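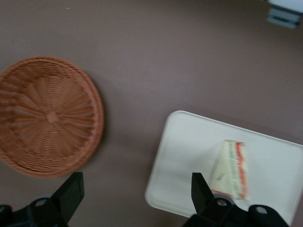
Basket, tray, sandwich. The basket has no sandwich in it.

Sirkwood Snack Table
README, last edited March 2021

What you get

Sirkwood is a set of 438 short records about putting snacks where they belong on a table. Each record has a starting layout, a one-line instruction and a finished layout. The furniture is modest: a round woven basket, a pale tray with rounded corners, and a clear stand with stepped compartments. The groceries come and go.

We started it in August with a plan for 800 records. Then we found out how long people can argue over whether a sandwich is "on" a tray or "in" it. (On. The rim is too low to count. Please don't write in.)

Words we use

basket - the round one. Anything resting on the rim is neither in nor out, and gets the label "rim".
tray - the flat one. White or cream depending on the light, so we never use its color in an instruction.
stand - the clear one with the tiers. Compartments are hard to tell apart in bright light, so we name the item next door instead: "beside the candy bar" and so on.
sandwich - the triangle. Fillings are not labeled. We tried, and got four answers for one stripe of red. 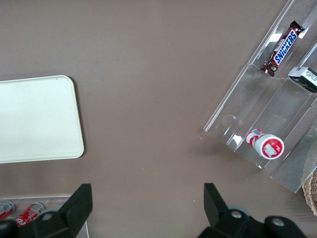
Candy bar on the stand, tray empty. Label for the white cylinder: "small container, on its side".

Layout of the files

layouts.csv has one row per item per record. instructions.txt has one line per record, in the same order, unless you sort it, so don't. The folder named bavetti holds 19 early records that used a different word list. They are kept for sentimental reasons and should not be mixed in.

Known problems

Crumbs and specks on the tabletop are not items. Earlier versions labeled a few of them anyway - sorry.
Roughly 100 instructions say "put it back" without saying what "it" is. We left them in, as people do talk like that.
"Tidy" was never defined. Two labelers defined it privately, and differently. Their records are marked A and B in the last column.

Use

Free for research and teaching. If you fix the "it" problem, send us the list.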